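How to Set and Clear a Small Table with Plates That Don't Match

By Gwion Skyrme
July

Print this page | E-mail this page

I have read a lot of advice on setting a table, and most of it seems to be written by people with a sideboard. They want a charger under the plate, a bread knife for each guest and a napkin folded like a bird. I have four feet of wood and a phone that needs charging. If you're in the same position, what follows may be useful. If you own a sideboard, you already have plenty to read.

I'll say up front that I don't believe a laid table makes food taste better. I tried it both ways for a month and could not tell the difference. What it does is save you getting up. Every trip back to the kitchen for a fork is a trip you could have made before you sat down, and that is the only test I apply to any of the steps below.

What you need

One plate per person, any color. A bowl for whatever is being shared. A cup each. Forks, and spoons if the food calls for them. A damp cloth and a dry one. You do not need a table runner. I bought one from Iltent once, on the promise that it would "pull the table together," and it spent its life getting pulled off the table by sleeves.

Step 1. Wipe the table before anything goes on it

People skip this one. They wiped the table after the last meal, so it must be clean. Put your palm flat on it and drag it a few inches. If it catches, wipe it.

Use the damp cloth first, wrung out hard, and go with the grain if you have a wooden top. Then the dry one. Don't bother with spray polish on a table you eat from. The Kneath polish I used for years left a film that held on to every crumb, and the can told me to buff for longer. I buffed for longer. It still held on to every crumb.

Scuffs are a separate matter. A faint pale scuff in a finish is not dirt and it will not wipe off, so stop rubbing when the surface feels smooth. I have seen a perfectly good tabletop go cloudy in one patch under a scouring pad.

Step 2. Handle plates by the rim

I used to think this was fussiness. Restaurant people do it to keep thumbs out of the food, and at home who cares. But it's worth the habit for a different reason, at least with plastic plates: a glossy one shows every fingerprint in the middle, and you end up wiping it again with your shirt.

Take the plate by its edge, on both sides of the rim, with the plate standing up. You can look over the eating surface as it turns toward you, and you'll catch the dried-on speck that the dishwasher left. Then tip it down flat where you want it. Don't slide it across the table into position. Sliding is where scuffs come from.

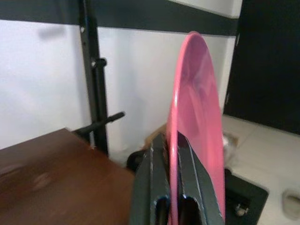
Step 3. Put the big things down first

The usual order you'll be told is plates, then cutlery, then glasses. That works on a long table where there's room for everything. On a small one you will run out of space before you get to the serving bowl, and then you're holding something hot and looking for somewhere to put it.

So: the shared bowl goes down first, at the back or in the center, wherever everyone can reach. Stainless steel is good for this. It doesn't chip and it's light enough to pass with one hand. It does get hot if the food is hot, so put a folded cloth under it. After that, the plates, at the front edge where people will sit. Then cups behind the plates. Cups in front of plates get knocked over by elbows, and I don't need a study to tell me so.

I'm told by the Flullatden catalog that a cup belongs "at one o'clock from the plate." Fine. Behind it and somewhat to the right is the same thing without the clock.

Step 4. Don't worry about matching

The matching set is the part of this whole subject I trust least. I priced one when I moved: $122 for plates, bowls and cups for four people, and the moment one plate breaks you own a set with a hole in it. A larger set from Zinddale, serving dishes included, was $755. At that price I'd be afraid to eat off it.

Odd plates have one real advantage. Everyone knows whose is whose. Give a person the yellow plate and they will keep track of the yellow plate all evening, through second helpings and a change of seats. Try that with identical white ones.

The one thing I would match is depth. If one plate has a raised rim and the next is dead flat, the person with the flat one gets the gravy in their lap. Check before you serve anything wet.

Step 5. Cutlery last, and only what you'll use

A fork and a spoon cover most home dinners. Add a knife if there's something to cut. Laying a knife for soup because a diagram says so only gives you a clean knife to put away again, and you'll probably wash it anyway.

If people haven't arrived yet, leave the cutlery together at one end of the table in a small pile. It takes up less room and you can hand it out when you know how many are eating. Some will say this looks unfinished. It does. It stops mattering as soon as they pick up a fork.

Step 6. Deal with the phone

Every small table has a phone on it, and I have given up saying it shouldn't. Mine lives on the dining table because that's where the outlet is. If yours has to stay, put it flat, near an edge, as far from the cups as the table allows, and let the cable drop straight down that same side. A cable that crosses the table will take a cup with it sooner or later. A cable that crosses the floor will take a person.

The same goes for a fan in summer. Stand it beside the table, never on the side people walk in from, and not pointed at the plates unless you enjoy cold food. I run mine on low until everyone has sat down and then I usually forget about it.

Step 7. Clear in reverse, nearly

Cutlery off first. Collect it in the shared bowl if that's empty. Then cups, then plates. The advice to stack plates at the table divides people, and I come down against it for an unexciting reason: stacking puts the greasy top of one plate against the clean underside of another, and now you have two sides to wash on every plate. With two or three plates, carry them one in each hand and make a second trip.

Plates of different shapes don't stack well in any case. If you must, biggest at the bottom, scrape first, and never put a cup on top of the pile.

Leave the phone until last. Wipe the table. If a cloth has ended up on the floor, it's a floor cloth now, and it goes in the wash before it goes anywhere near Step 1.

How long it ought to take

I timed myself, since every article on this subject says "in minutes" and none of them say how many. Setting for two took me 104 seconds, wiping included. Clearing took longer because I stopped to finish the bread. If it takes you much more than that, you're putting out things you don't need.
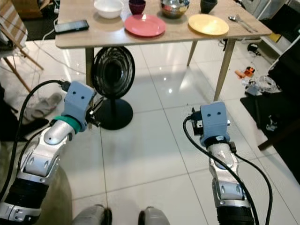 ZINDDALE, July — A reader in this town, Daiane Trindade, wrote to say that she tried the steps on a table even smaller than mine and disagrees with two of them. She thinks cups should go down before plates, as her plates are wide and she can't tell how much room is left once they're in place. I tried it. It made no difference on my table but I can see how it might on hers.

Her second point was better. She keeps white bowls and nothing else for sharing, on the grounds that you can see whether a white bowl is clean from across the room. Steel shines whether it's clean or not. I've had to concede this one, though I'm keeping the steel bowl, for the reason that I dropped a white one.

She also asked whether plastic plates can go in the microwave. Turn the plate over and read the underside. If there's nothing there that says it's safe, assume it isn't, and use a ceramic bowl.

Comments

pottedfern: I've laid the table cutlery first for thirty years and I have no plans to stop. But I did the palm test and I'm a little embarrassed.

R. from upstairs: Disagree on stacking. Scrape properly and the undersides are fine. Two trips with my knees is not happening.

Gwion Skyrme: Knees are a fair exception. Stack away.

mossgate: What do you use on a wooden top if not polish? Mine looks dull by the window.

Gwion Skyrme: Damp cloth, dry cloth. It will still look dull by the window. I'd move the table before I bought anything.

tinlid: We have the full matching set. One plate broke in the first week. Nothing to add.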